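Motion Planning Engineer (manipulation), Sakik
Bretness office, on site four days out of five
Posted Apr 24, 2024

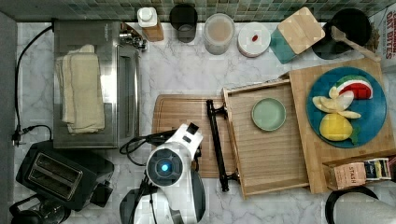

The arm at work on the Bretness counter, toaster oven to its left and fruit plate to its right.

Sakik writes the software that sits between "pick up the lemon" and the joint commands that get an arm there without visiting the toaster oven on the way. We don't build arms. We buy them, bolt them down, and spend our days on planning, collision checking, perception and the tooling that tells us which of those was to blame.

We are 35 people, split between Bretness and a smaller office in Villcombe. The manipulation planning team is five of them and would like to be six.

The job

Our planner is good in open space and gets nervous in clutter. A cutting board under a tray under a plate is three surfaces at three heights, and the current code treats the lot as one lumpy obstacle and plans a long, dignified detour over the top. You would own the work to fix this. In practice that means:

Rewriting the collision scene so that stacked and overlapping objects keep their own geometry and their own uncertainty.

Getting replanning time down. The median is now 414 milliseconds on our benchmark set and we have promised Bloxham, our first paying customer, 200 by the end of September. The promise was made in a meeting none of the planning team attended.

Working with Jolien Dijkstra's perception group on what happens when the depth estimate for a glass jar comes back as a hole in the counter.

Keeping the regression suite alive. It has 199 recorded counter layouts, and every release has to plan through all of them. Some of the older ones were labeled by people in a hurry, and you will meet their work.

Helping with cable-aware planning, which at present is a polite name for a keep-out box behind the base.

You'll spend more time in the log viewer than you expect. Hayley Treloar wrote most of it and takes feature requests, though she will ask what you have already tried.

What we need from you

Solid modern C++, and enough Python to be useful to the people who won't touch the C++. Real experience with sampling-based or optimization-based motion planning, on hardware, where you had to stand near the result. Comfort with rigid transforms, including the ability to find the one that is backwards. A habit of writing things down.

Good to have: GPU collision checking, grasp planning, time spent with behavior trees (fondness not required), or any history of making a flaky integration test stop being flaky without deleting it.

We don't ask for a particular degree. Two of the present team have doctorates in planning and one came from writing elevator control software, and she is the one who found the memory leak.

What you get

A salary in the band for senior or mid-level engineers, depending on where you land; we send the numbers before the first interview so that neither side wastes an afternoon. Health cover, 25 days of vacation, a desk by a window or a desk by the arm. The window desks are quieter. Relocation help if you are coming from far away. Occasional travel to Villcombe, where the parking is better and the coffee is worse.

How to apply

Send a resume and one page on a planning or control bug you chased down: what you saw, what you thought it was, what it was. We read the page first. A link to code is welcome but we know most good code belongs to somebody's employer. Please skip the cover letter about your lifelong passion for robots - we'll take it as read.

The process is a short call with Gemma Fothergill, then a half day in Bretness. You'll pair with one of us on a real failed plan from the suite, using your own editor if you bring it, and talk to Marjorie Crabtree about how the team is run. There is no whiteboard round. You will hear back within two weeks either way.

Questions about the role go to Gemma. Questions about visas and relocation go to Sheila Pickering, who has the forms.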